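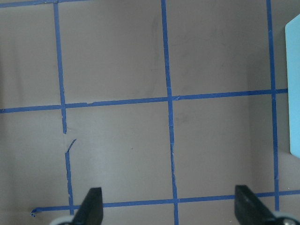
Figure 1. Gray surface divided into cells with blue painter's tape.

Parking Demand Near the Rarnau Street Shops
Student project report, 24/03/2023

Our project looked at why drivers circle the blocks near the Rarnau Street shops when the Nodier garage is a short walk away. The city planning class asked each team to pick one local traffic problem and suggest a change that costs little.

We handed out 300 survey forms at four shops and got 200 back. Most people said they look for a curb space first and only try the garage if they fail. The main reason given was price. The second was that the garage entrance is hard to find from the east side. 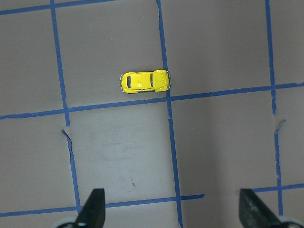 The garage has 751 spaces on its five levels. On the weekday afternoons when we visited, the top two levels were nearly empty — even while cars were double-parked outside the Sumampouw bakery. Saturdays were busier, but the top level still had room.

We compared two changes. The first is a higher meter rate on Rarnau Street between noon and 6 pm. The second is a free first half hour in the garage, with new signs at the Jallex Avenue corner. Shop owners liked the second one much better. 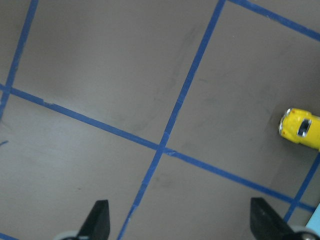

Our survey has limits. It only reached people who went into a shop, so drivers who gave up and left are missing. We also did not ask about disabled parking, and we should have. In April we plan to repeat the counts on two evenings and add the results to the appendix.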